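Slide 4. Laundry room, front loader: door glass and panel

Time check: two minutes. Start with the outside of the machine, door shut. The Cirent audit covered 66 shared machines and logged 438 faults, of which 138 were at the door or its seal. Give those figures once and move on.
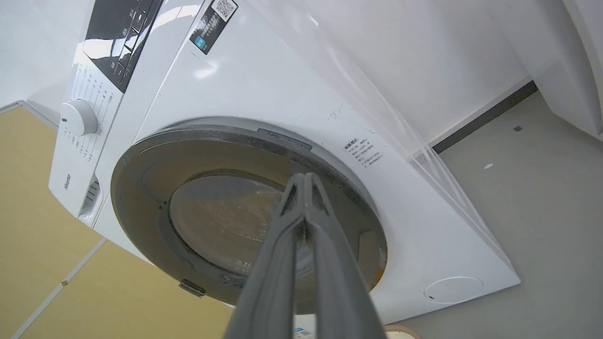 Leltora Building Services, Appliance Maintenance Team

Point out the smudged, cloudy glass. Residents report this as a drum fault. Clean the glass before raising a job.

Programme knob and display strip are along the top, with labels in Chinese. Vindirberg site keeps a translated card; mention that the card must match the model. The round filter cover is low on the front, at the right. Ask who in the room has opened one this month. Wait for hands.

Slide 5. Door open: seal, drum, latch

Order of inspection: latch hook, gasket, drum. Wipe the full fold of the gasket, lower half first. Turn the drum by hand and feel each paddle for play. Check the perforations for pins and coins. 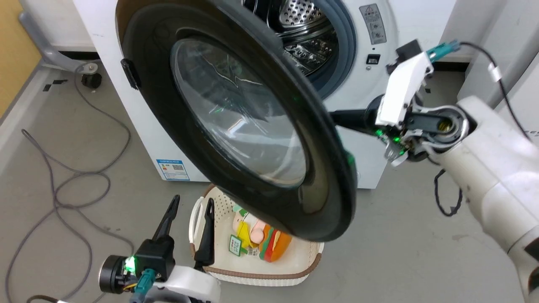

Fig. 2. Door open, showing latch hook, blue-grey gasket and perforated drum.

A bent hook is a Major defect on our form, capital M. Take the machine out of service and tag it. Do not lean on the open door.

If asked about cost: refer to the handout, line 1,314.

Next slide: drain hose.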